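Hi Elsa — quick August update on the supply-sorting work. We've logged 882 examples so far, and I'm happy with most of them! Around 100 need relabeling (my fault, I mixed up two item codes) and Alfie Lambert is fixing those by Friday. Bagged items are still slow going, so I'd like three more days on them before we send the set to Langat. Budget's fine.

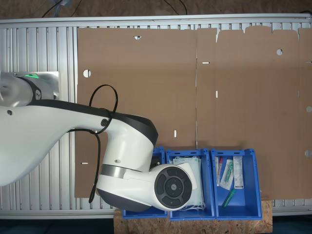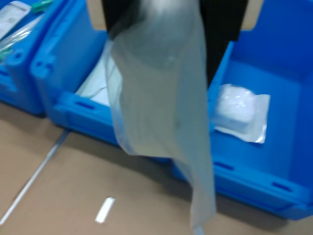
*Both from the Clernmont setup, with the blue bins.*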